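Visit notes, Stumthorpe, Monday, January 22, 2024

The Andano open day was spread over three rooms on the ground floor, with Lakatos showing wall coverings in the first and Stulo showing worktops in the last. I spent most of the morning on the coverings.

Lakatos prints its florals to order, with a minimum run of 1,000 metres. The teal design was the strongest on show: pale green serrated leaves on a deep ground, with small sky-blue blossoms, pink flowers and orange daisy types with purple centres. The repeat can be supplied at more than one scale. Colour matching between batches is checked by eye under 3 lamps, and lead time from approval of a sample is 7 weeks.

Corners were discussed at some length. The advice was to plumb each panel separately and accept a mismatch at the join. Against a light gray, veined surface the dark ground holds up well, and I have asked for samples of both.
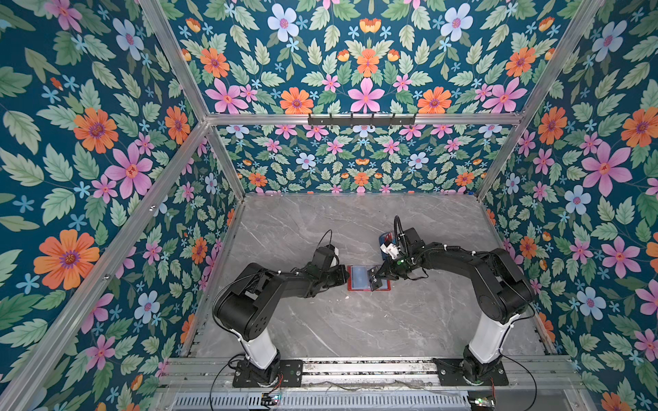 The samples should be sent to the usual address, with the price list from October.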